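Keeping Kellix on its cables
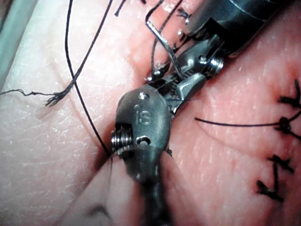
Despina Stamatopoulos looks after Kellix, the two-armed suturing setup at Pidedley, and I went over on 2nd September mostly to ask her about cables. She laughed, because that's mostly what she thinks about too! "People watch the needle," she told me. "I watch the pulleys." Once she'd said it I couldn't stop doing the same thing - there's one with tight little grooves sticking out of the side of the wrist, right over the pink and white practice pad, and a black thread runs in under the metal next to it. "Thread is my enemy," she said. "It frays, and a loose fiber can go into a groove. Then the jaws start to feel lazy."

Lazy is her word for lag. The arm gets told to close and the jaws get there a moment late. Before each session she runs both wrists through their full range with nothing in the jaws, 8 minutes by the timer, and listens. I asked what she's listening for. "A tick. If I hear a tick I take the instrument off, and I don't care who's waiting."

She keeps a notebook for every instrument (paper, in pencil, very neat) and pulls each one at 390 sessions whether it feels fine or not. That number came out of an argument with Rok Softić, who writes the control software and wanted 900. They tried it his way until February, when a cable let go halfway through a knot. "I was wrong and I bought lunch," Rok told me, leaning in from the next bench.

The cleaning kit is pretty humble: a soft brush, tweezers, a magnifier from Mekonnen and a lamp she brought from home. After a cable swap she has to zero the wrist again, and she does it twice. "The first one lets everything settle. The second one I believe."

I asked what she'd change if she could. Easier covers, she said right away, and the two of them are sketching one with a shop called Zatis. Then she went back to her brush - she had another wrist to get through before lunch.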